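Packing Day at Norasex: Gallery

Norasex is a small mail-order shop for travel-size toiletries. It operates out of two rooms above the Claeys building, and the packing is done in the back room, where the light is better and the tables can be pushed together. The pages below follow an order from the shelf to the shipping carton. Most of the pictures were taken in July, when the shop was getting ready for the summer travel season.

Larger versions open in a new window. Captions that have no picture next to them belong to prints that are still being scanned.

The shelves

Stock is kept by size first and by product second. The tall bottles are on the lower shelves and the small ones are at eye level. Each shelf holds six trays, and the tray at the left end is always used up before the next one is started.

The order slips

Slips are printed at 7 a.m. and clipped together in groups of six. A packer takes one group at a time. Gift orders are on yellow paper and go to the end of the row.

Filling the pouches

Clear pouches are filled on a white board laid over the wooden table. The small items go in through the top, one at a time. 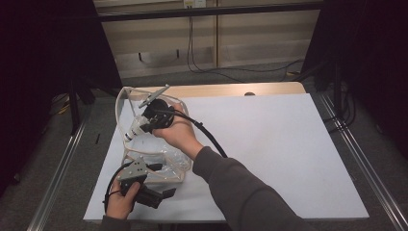
A clear pouch with beige or off-white trim and a loop at the top, with a white cylindrical item partly inside. The plastic creases easily, and the pouches are smoothed by hand before they are closed.

Closing and checking

Filled pouches are turned upside down over a tray for a moment to check the caps. Anything that leaks is taken out, wiped and set aside for the shop's own use. The slip is then initialed and tucked behind the pouch.

Cartons

Nestska cartons come flat and are folded as needed. The small size takes four pouches standing up, with a sheet of tissue between them. The large size is used for hotels and takes more than two layers only if the pouches are thin.

Labels and pickup

Labels go on the long side of the carton, away from the seam. The Skundix van comes at 3:30 p.m. and parks by the side door. Cartons for the van are stacked on the bottom landing with the labels facing out.

Prints from this gallery can be ordered at the counter. Please give the heading of the section and the size you want.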